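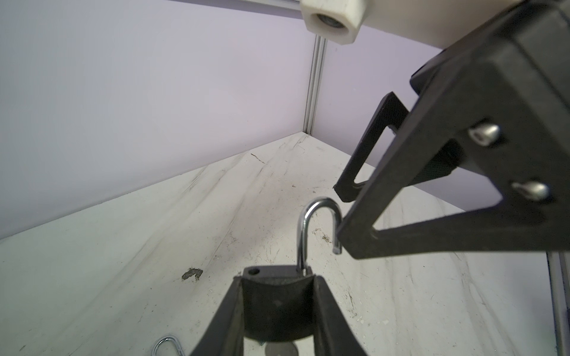
Padlock, shed and gate size

I've been through enough padlocks to stop believing the back of the package. This one promises "all weather security," a phrase with no meaning I can find, and a body that "resists attack," without saying what kind of attack or for how long. I paid full price for two of them, one for the garden shed and one for the side gate, and they've been out there since March.

Let me start with what it gets right. The dials turn with a proper click and the numbers are big enough to read without glasses. Setting your own code takes a minute once you understand the instructions, which were written by someone who already knew how to do it. You have to hold the shackle down and turned a quarter of the way while you change the digits. If you let go too soon you end up with a code you didn't pick. Mine went to 451 instead of what I wanted, and I've left it on the spare because I can't face doing it again. (Yes, it's different now, before anyone gets ideas.)

Now the weather claim. The lock on the shed sits under a bit of roof and is fine. The one on the gate gets the rain head on, and by the second month the first dial had gone stiff. A squirt of dry lube fixed it for a few weeks, then it came back. The package says no maintenance needed. I'd like to know where they tested that.

As for security, I'm no expert, so I asked Iulian Mihăilă, who ran the key counter at Bălan Hardware until it closed. He pulled on the shackle with one hand and turned the dials with the other, and had it open in under 2 minutes without knowing the code. He said that's normal at this price and I should stop expecting a shed lock to act like a bank. Fair enough, but then don't print a little shield on the front. He thought the shackle itself was decent and would slow down anyone with small cutters. Big cutters, no.

I also don't trust the star ratings. The Fledport site shows page after page of five-star reviews and most of the ones I read were posted by people who had just opened the box. "Looks strong!" Well, sure. So does a chocolate bar. Go to the lower ratings and you find the same stiff dial over and over, always from people who had it outside through a wet spell.

For comparison, the old Ovodari keyed lock I took off the gate is ugly, scratched and older than my fence. The key sticks a little in winter. It has never once refused to open. The only reason I replaced it was that I was down to one key and the kids kept borrowing it.

Price is 40 for the single and more than I'd like for the pair. There is a 90 day return window – long enough to feel safe, and short enough that my dial got properly bad just after it ran out. I wrote to Sterkel and got a polite reply asking for a receipt, then a second one asking for the same receipt.

Would I buy it again? For a locker or an indoor cupboard, maybe, if it was on sale. For a gate, no. The Ovodari is going back on this weekend, and I'm getting extra keys cut.

Two and a half stars, and the half is for the big numbers.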